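Home Explore Notifications Messages

Mahlet Birhane
July

Some notes on two ways of picking small cartons. One is the hand-held gripper, with me doing the moving. The other is the Flultach parallel jaw on the arm at Prokico, run from a Kobori controller. Same shelf of goods for both. I'll post this in bits.
9 comments

First thing, they close differently. The Flultach jaws slide straight in on a rail. The hand-held one has linkages that swing the fingers, so the tips move through an arc as they come together. You notice this most with low, flat things.

With the rail, I set a height and the jaws stay at it. With the linkage I have to allow for the tips moving as I squeeze. It took me a morning to stop catching the floor with them.

Fingertips next. Textured blue pads on the hand-held, smooth grey rubber on the Flultach. Glossy card is the hard one for both. Plain brown card gives neither of them any trouble.

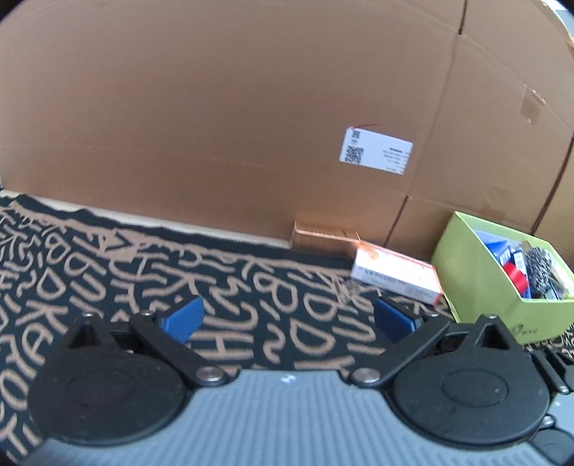

Pads open, white carton lying on the patterned cloth.
14 shares

The usual approach is straight down over the carton with a pad either side. With something big standing behind it, I come in lower and from the front. On the arm that takes an extra waypoint. By hand I tilt my wrist and don't think about it.

That is the main difference between the two for me. I can be sloppy about the approach by hand and put it right halfway. The arm does exactly what the Kobori has been told, so if the carton has turned a little since the last pick, the jaw comes down on a corner.

We did try the Kobori with its force limit on. It stops the jaw when it meets resistance, which saved a few crushed corners. It also stops when the jaw brushes a loose flap, and then somebody has to walk over and clear it. I've left it on for thin card and off for the rest.

Numbers, for those who asked. 165 picks on each. The arm dropped 14. I dropped 9. I wouldn't read much into the gap. I chose easier angles as I got tired and the arm didn't.

Most of the drops on both sides came from gripping too near one end. The carton swings round, the far end goes down and it slides out. Gripping nearer the middle fixes it, if there is room to get both fingers in.

Room is the problem more often than grip. The hand-held opens wide, and that is handy in the open, but the linkages take up space either side. Beside a bin wall I have to bring one finger in first and push the carton across. The Flultach is slimmer and just fits.

Then the cameras. A wide view shows you both fingers and a lot of what is around them, and I like that for lining up. Straight edges bend towards the sides though, so I've stopped judging whether a carton is square from anything near the border. Centre only.

Fast moves blur. I went back through a lot of frames and the ones I'd throw out are nearly all from the last bit before closing, when I speed up. So I've started slowing down there. It adds time to each pick and the frames are worth it.
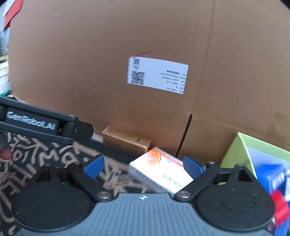 Kimie Uchida: Did you try the arm at the same slow speed for the last bit? We had far fewer drops on ours once we did, and it had nothing to do with the pads.
2 replies

Fair question, Kimie. No, I hadn't. The arm ran at one speed all the way down. I'll put a slow section in the Kobori program and do the same number of picks again before I say any more about drops.

The other change I want to make is the pads on the Flultach. Zekside sell a ribbed set that fits the same holes. I've had them in a drawer since spring. If they do better on glossy card then the smooth rubber can come off for good.

Small things, while I'm here. Wipe the pads. Card dust builds up on them and you only see it under a lamp. Check the screws on any linkage at the start of the day too, the play creeps up on you and you start blaming your own hands.

Also label the runs by controller setting and not by time of day. I had a folder called "after lunch" and have no idea whether the force limit was on.

Slow runs on the arm next, then the ribbed pads. One change at a time. I'll add the drops to this thread when I have them.
Show more replies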